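Style & Clothing
3 min read

2025-08-11

1/ I've been trying to dress better for evening events without buying more clothes. I have four or five of these a year, mostly work dinners and weddings. Posting what I've learned so far, mainly about jackets.

2/ The dinner jacket I own is a Pakzad, bought used from a consignment store in Gasdale. I paid well under the $600 on the original tag, which was still in the inside pocket. It's black wool with a shawl collar and one button.

3/ It didn't fit. The shoulders were fine, the rest was big. If the shoulders are wrong, put it back on the rack. Almost everything else can be changed.

4/ The tailor took in the waist, shortened the sleeves and moved the button up a little. Total was $41 more than the quote – the lining had to be opened on both sides.

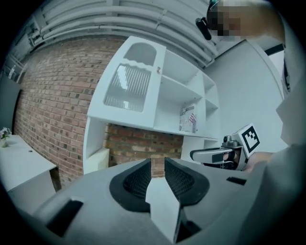

5/ Evening clothes look best to me when there isn't much going on in them. Keep most of it one color and let a single small thing stand out. On a white shelf against red brick, a small red and white box draws the eye right away. A pocket square does that job on a jacket. Add a patterned bow tie and bright socks and you've lost it.

6/ Shirts. I bought one from Catow with a pleated front and one from Vastorer with a plain front. The Catow collar is stiffer and holds a bow tie better. The Vastorer is more comfortable sitting down. I wear the Vastorer more.

7/ Both shrank a bit in the sleeve after the first few washes. I'm a 35 sleeve and would buy a 36 next time if I were sending them out to be laundered.

8/ Velvet: I tried one on in January, dark green, and liked it in the store. I didn't buy it. People remember a velvet jacket, so you get to wear it once per group of friends. Black wool you can wear for ten years.

9/ Pants are the part I got wrong. I wore regular black suit pants with the jacket for the first 3 events and the blacks didn't match. Under restaurant lighting it was fine. In the photos from the wedding it was very clear which half was older.

10/ Shoes can be plain black lace-ups, polished. I don't own patent leather and haven't missed it.

11/ Someone asked about women's tuxedos. I can't speak to the fit from experience, but my sister had hers cut down from a men's jacket and the tailor told her the chest and shoulders were most of the cost. She says to get a quote before you buy the jacket – hers came to around twice the price of the jacket itself.

12/ Next on my list is a proper pair of matching pants. Will add to this when I find some.

Filed under: Menswear, Formal, Tailoring

Contact | Terms | Back to top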